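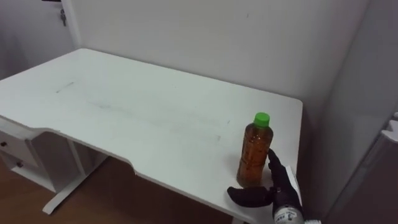

Botella de plástico con tapón verde sobre un escritorio blanco.

Imprimir | Enviar por correo electrónico
104 compartidos | 3 comentarios

Brote de fiebre tifoidea de Drornavik

El brote de fiebre tifoidea de Drornavik fue una epidemia local que afectó a la ciudad portuaria de Drornavik en la primavera de 1912. Se registraron 104 enfermos, de los cuales murieron 17. El origen se encontró en un pozo del barrio bajo, cuya agua servía también para lavar los recipientes de una lechería vecina.

Antecedentes

A comienzos del siglo XX, Drornavik tenía una red de agua solamente en el barrio alto. Los habitantes del puerto usaban pozos privados, y muchos de ellos estaban excavados a poca distancia de las letrinas. El ayuntamiento había discutido dos veces la ampliación de la red, pero las obras se aplazaron por falta de dinero.

La fiebre tifoidea es una infección causada por la bacteria Salmonella enterica, serotipo Typhi. Se transmite por agua o alimentos contaminados con heces de una persona enferma o portadora. Los síntomas más comunes son la fiebre prolongada, el dolor de cabeza, el dolor abdominal y el estreñimiento o la diarrea. En aquella época no existían antibióticos y el tratamiento consistía en reposo, líquidos y baños para bajar la fiebre.

Desarrollo

Los primeros enfermos conocidos fueron tres marineros del vapor Flondelora, que vivían en una pensión del barrio bajo mientras el barco estaba en reparación. Al principio se pensó que habían traído la enfermedad de otro puerto. El médico municipal observó después que varios vecinos sin contacto con la tripulación tenían los mismos síntomas, y que casi todos compraban la leche en el mismo establecimiento.

El pozo se cerró en abril. La lechería permaneció cerrada durante 18 días y solo pudo abrir de nuevo cuando empezó a usar agua hervida. Los casos siguieron apareciendo algunas semanas - el período de incubación de la fiebre tifoidea es normalmente de una a tres semanas - y luego disminuyeron hasta desaparecer.

El hospital de la ciudad no tenía espacio suficiente para aislar a los pacientes, de modo que una parte de ellos fue atendida en el almacén El Ouafi, un edificio comercial del muelle que se adaptó con camas y estufas.

Consecuencias

Después del brote, el municipio prohibió los pozos a menos de una distancia fija de las letrinas y obligó a las lecherías a declarar de dónde tomaban el agua. La red llegó al barrio bajo en los años siguientes. El almacén El Ouafi volvió a su uso comercial y más tarde fue demolido.

Interpretaciones

El historiador Adel Gaber sostiene que el número de enfermos fue mayor que el registrado, porque las familias más pobres evitaban llamar al médico por miedo a perder el trabajo. Gaber duda también de que el pozo fuera la única fuente y considera posible la existencia de un portador sano entre los empleados de la lechería. Esta hipótesis no se ha podido comprobar, ya que no se conservan las listas de empleados.

Los registros del hospital fueron digitalizados por la empresa Covix y se pueden consultar en el archivo municipal. Faltan las hojas de la última semana.

Última revisión: 18 de enero de 2019

Comentarios (3)

Marisa_T
Muy útil, gracias. ¿Se sabe en qué calle estaba el pozo?

lector del norte
Mi bisabuela contaba lo del almacén con las camas, pero ella decía que era por la viruela. Quizás confundía dos épocas.

J. P.
En el apartado de consecuencias falta decir cuál era la distancia mínima de los pozos.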